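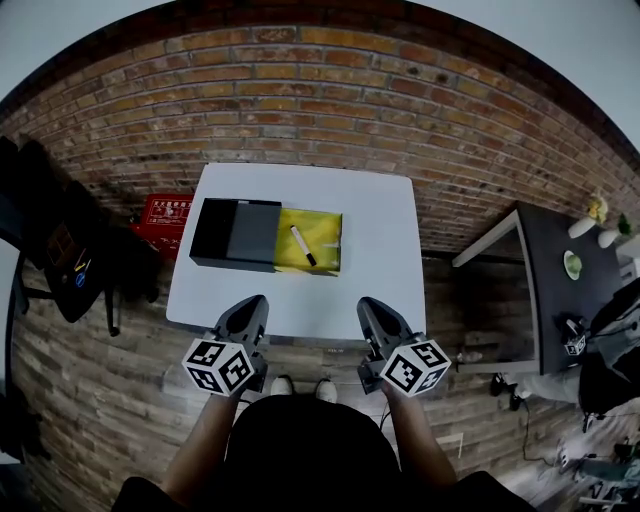
Visit to the Skundstead shared workshop, 31 Jul 2023

Skundstead is on the second floor of a former print shop, up a staircase narrow enough that the members bring in lumber through a window. I went because Areti Galanis had written to our club newsletter about a gripper build she shares with Alcides Apaza, and she offered to show it to anyone who made the trip.

The build is called Hunska. It is a pair of grippers held in the hands, with a patterned marker cube mounted on each one so that software can work out where the gripper is and how it is turned. A person does a small job with them, the motion is recorded, and later an arm is supposed to repeat it. The arm is not finished. Alcides has the base and two joints at home and is waiting on bearings.

The job they are working on now uses a marker pen and a box with a yellow compartment. It sounds like very little. Areti has 736 recordings of it so far and wants 1,078 before she tries any training, a number she got from the size of the disk. Each session runs up to 30 minutes. After that her thumbs get tired and the closing motion gets sloppy, and she throws those takes out.

I had a turn. The jaws are tapered and the points are easy to aim, but a round pen rolls if you come at it from one side. Picking it up across the middle worked best for me. Turning it over in the air with both grippers took me a long time and I dropped it twice.

Most of the trouble so far has been with the cubes. The first set was printed on glossy paper and the patterns washed out under the ceiling lights. Matte paper fixed that. Alcides also moved the mounts after he found that bending the wrist hid one cube from the tracking. Cables are still a nuisance, and he would like to run them up the sleeve.

Daiane Portela showed me the rest of the place: the drill press, the laser cutter (down for a new tube), and a shelf of half-built Stemix clocks from a July class. Members pay monthly and visitors are free if they sign the book.

Bring your own safety glasses, as the loaner pairs are badly scratched. Street parking is fine after six. Areti said she will post the mount files once the screw holes are corrected, and I will pass along the link when I have it.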